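Notícias da Jurkareo – 29 de agosto de 2025

Época de arrumações em casa, e no armazém também. A recolha de pequenos electrodomésticos e têxteis volta em setembro, mesmos moldes do ano passado.

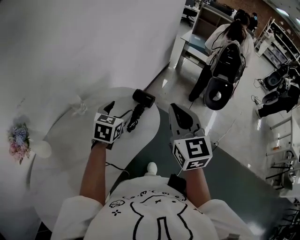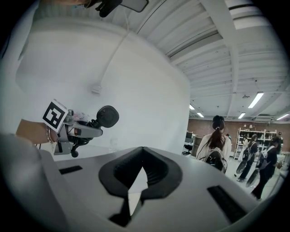

Secador preto na mesa redonda, na primeira foto.

Em julho entraram mais de 2000 peças, 116 seguiram para a oficina da Druvico. Cabos enrolados, por favor – e nada de pilhas soltas no saco. Quem tiver cobertores a mais, faltam. Inscrições para a triagem com a Loukia Vrettos, extensão 332, até dia 3. Tragam luvas e calçado fehcado.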